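Should you tell your boss you're looking?

Sep 4, 2020

A reader wrote in last month with a question I get in one form or another every week. She has worked for 7 years at Kaczorowski, a regional supply company, and she has decided to move on. Her manager has been good to her. She wants to know if she owes him a warning before she starts sending out résumés.

My answer is no, with one exception I'll get to.

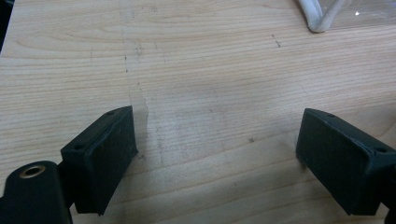 You owe your employer good work while you're there and fair notice when you go. A job search is private. It may take 12 weeks or it may take a year, and you may decide partway through to stay. If your manager already knows you were looking, you could find yourself left off the next project or passed over for training. He may not mean any harm by it. He has a department to plan.

Aisyah Rondonuwu spent most of her career in hiring at Protau and now coaches people on their own. She asks her clients to do their searching on their own time and their own computer, and to ask for interviews early in the morning or at the end of the day. Most hiring managers will agree to that. She also tells them to leave their current manager off the reference list until there is a written offer.

The exception is a job where your leaving would stop the work. If you are the only person who can run payroll, or you hold the license the business operates under, two weeks is too short. Once you've accepted an offer, try to give 60 days, and start writing down what you do well before then.

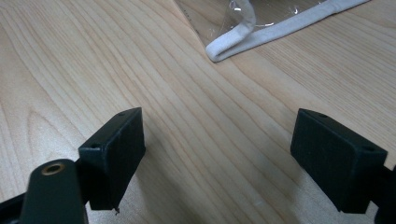 Light wood grain on a tabletop.

Our reader has an interview in Fultthorpe in October. She has decided to keep it to herself for now — and I think she's right.

Have you told a boss early, and how did it go? Reply to this email. Please keep it under 200 words so we can print it.

This site uses cookies to remember your preferences. By continuing to browse you agree to our use of cookies. Accept | Learn more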